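Week 4 handout: Joints and Loads in Everyday Furniture

Good morning again, and thank you all for the lovely questions last time - I will get to Sigita Siliņa's on glue.

A joint can fail by racking, which just means leaning sideways until something gives.

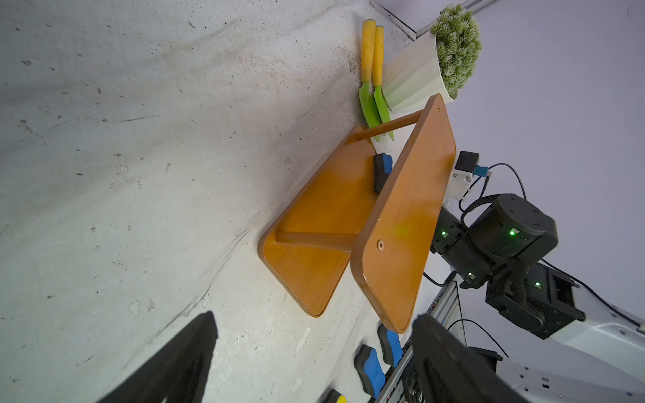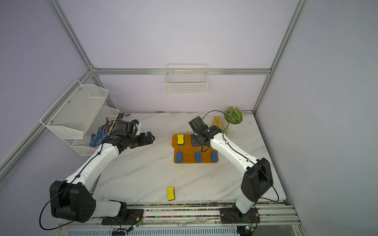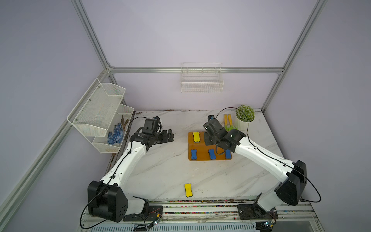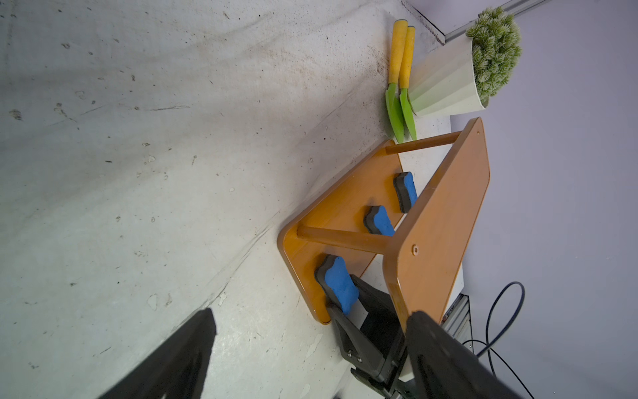

Racking gets worse as legs get longer, so please read the Koppel chapter to page 120. Crossbars help a great deal, and the tipped stool in the first and last pictures has two of them, both round. Sketch where you think the load goes.

Related
Grarton: timber notes
Glue and grain, part 11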